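Hi all! I'm looking for one more person to help us spend our equipment money sensibly at Flutinwood, and I'd love it to be somebody who enjoys a spreadsheet and doesn't mind crumbs.

The short version: we've been given the go-ahead to plan a second handling station, and I need a part-time equipment planner, 30 hours a week, to work out what we should buy, what we should lease and what we can live without. You'd be comparing quotes from Tunier and Orkine (they price spare fingertips very differently, ask me how I know), keeping the parts list current and sitting in on trials so you see where the money goes.

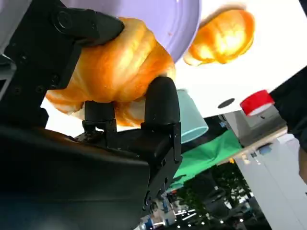

Soft, flaky food is the hard part of the budget, by the way. A cheap gripper that flattens breakfast is no bargain! So I'd want you to push back on me when I fall for a shiny catalog page, and to put wear parts, training time and freight in the plan from the start. Our last plan, code name Baptiste, forgot freight completely. That was me, sorry.

You don't need an engineering degree. Some purchasing experience would be great, 2 years or so of it, in a kitchen, a shop, a lab, wherever. We start in May 2021 and the contract runs 8 months, with a decent chance of more.

Send me a page about yourself and one purchase you regret. I read them all myself.

Contact | © Flutinwood | Back to top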